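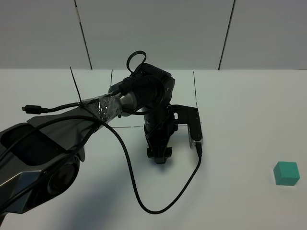

White tabletop, is matte worth the trouble?
Prondville Makers Board > Workrooms and Furniture
Started by tallshelf, 268 views

tallshelf
Posts: 485
I put a white top on the work table in April and I'm mostly happy with it. The wall behind it is pale too, so that end of the room is a lot brighter than it was with the old brown top. What I can't decide is whether to take the shine down further. The finish is Huvisus white, brushed on, and I rubbed it back with 800 grit after the last coat. I have a sheet of 2000 here as well but haven't used it on this.

Two things I want to know. Does a flatter surface pick up more marks from black items? And does anyone have a cleaner they trust on a white finish that isn't very old? I've been using a damp cloth and nothing else.

The table is used every day, mostly with small plain blocks that get picked up and put down over and over, so the wear is all in the middle.

greenbench
I had a white top for years. Flatter does pick up more. Dark rubber is the worst, then cable jackets if they get dragged across. You don't notice one pass but after a month there is a gray path. A shinier finish lets you wipe it off, a flat one holds on to it.

If it were mine I would go the other way and use the 2000 to bring it up a little.

m_porter_lane
Disagree with that. Shine on a white table is hard on the eyes under ceiling lights, and you end up moving your chair to get away from the glare. I'd take a gray path over glare. The gray path comes off anyway with Fenevo on a soft cloth. Don't use the rough side of a sponge, I did that and had to recoat a corner.

greenbench
Fenevo dulled mine. It was fine the first few times and then there was a patch you could see from the door.

m_porter_lane
Did you rinse it? It says on the bottle to rinse. I go over mine twice with plain water.

greenbench
I rinsed it.

tallshelf
OK, so no agreement on Fenevo. I'll try it on the underside of the overhang first. I do have a couple of long black cables that end up lying on the top, so the point about the jackets is useful. At the moment one of them hangs down in a big loop across the white and I'd like to get it off the surface.
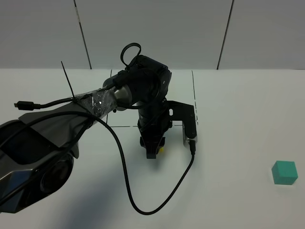 Re: Keeping cables off the top
oakandtape
You could run it along the back edge of the table with stick-on clips. Setiawan Supply on the north side of Prondville has white ones that don't stand out against a white top. Get the wide ones, the narrow ones let go when it's humid. Leave enough slack that nothing pulls on the plug end.

If you can't move it to the back, lay a strip of felt where it touches. Felt looks a bit silly on a clean table but it does save the finish.

tallshelf
Back edge won't reach, it's too short for that. Felt might work. I'd want white felt.

oakandtape
White felt goes gray in a week. Get gray and be done with it.

m_porter_lane
Or hang it from above. A hook in the ceiling and a bit of cord, and the table stays clear of it. I did this over my sewing table.

tallshelf
I rent, so no hooks. Gray felt then.

Another question while people are reading. I'm choosing colors for the rest of the blocks. The yellow is a flat mustard with nothing printed on it. Up close the top face looks brighter and warmer, and the sides go a bit olive where the light doesn't get to them. I don't mind that, it makes the corners easy to see when the block is standing on end. But I wonder if a stronger yellow would be better against a white top, or if I should skip yellow for the others and go to blue or red. 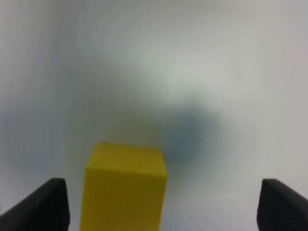
greenbench
Blue. Yellow on white is the weakest pair you can pick, especially in the evening with warm bulbs on. A mid blue stands out in any light and doesn't show fingerprints much.

oakandtape
I like the mustard. A bright lemon yellow would be worse on white than what you have now, because the dull ones have some gray in them and the edges hold up. If you want two colors, keep this and add a dark green.

greenbench
Dark green and olive shadows next to each other? I'd never tell them apart at a glance.

oakandtape
They are blocks, you'd be looking right at them.

m_porter_lane
Whatever color you choose, keep them all flat. Shiny blocks on a flat table look like two different projects. Also check the bottom faces for grit before you set them down. Most of the scratches on my table came from that and I blamed the cleaner for a long time.

tallshelf
I'll do a blue one and a dark green one and look at them side by side in the evening before I paint the rest. The top stays as it is for now. If the middle gets bad I'll try the 2000 on a small spot near the corner and post how it came out.

greenbench
Do the spot in the middle. The corner won't tell you anything, it hasn't had the wear.

tallshelf
Fair point. Middle then, but after the felt is down.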